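News > Company announcements > Sport software

Tagged: Product updates, Graduate programmes, Match analysis

Flarkanex moves match-coding software into second phase and names graduate intake

05/12/2025

Flarkanex, the developer of the Forero match-coding platform, has confirmed the scope of its second development phase. The work covers a rewritten tagging engine, a new export format and a revised permissions model for clubs that run several squads under one licence.

Forero lets analysts mark events against match footage and sort them by player, phase of play and pitch zone. In the current version, each event is stored as a single record with a start time and an end time. The new engine stores events as linked records, so that a turnover and the counter-attack that follows it can be searched together or separately. Existing projects will be converted when first opened, and the original file will be kept alongside the converted one.
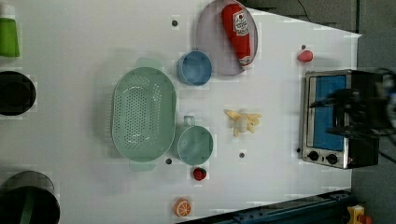
The conversion routine has been tested on 300 archived matches supplied by Vainio, a regional league operator and the first customer to use Forero across all of its member clubs. Files in which two analysts had coded the same match under different label sets needed manual checking. A label-mapping screen has been added for this purpose.

"The old format served us well for single-analyst work, but it was never designed for shared coding," said Tímea Gulyás, head of engineering at Flarkanex. "Linked records mean we can keep both analysts' versions and compare them – including where they disagree on timing."

The export format, named Zorenlow, is a plain-text specification. It will be published in March together with a reader for third-party tools. Clubs will be able to export at team, player or event level, and administrators may restrict any of the three.

Flarkanex has also appointed four graduates to its development programme. Yareli Robles and Fulgencio Salinas join the data group and will work on the label-mapping screen. Higinio Xolalpa and Baltazar Bautista join the interface group, with responsibility for keyboard shortcuts and the timeline view. The programme lasts nine months and includes a placement with a customer's analysis staff. 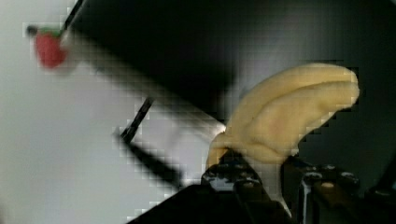
A banana held upright between two black gripper fingers.

Current licence holders will receive the second-phase release at no extra charge. Clubs using the hosted service will be moved across in groups and notified in writing beforehand. Self-hosted customers can choose their own date and may run both versions in parallel until the existing format is withdrawn.

Media enquiries should be sent to the Flarkanex press office.

We use cookies to remember your preferences and measure visits to this site. Accept all | Manage settings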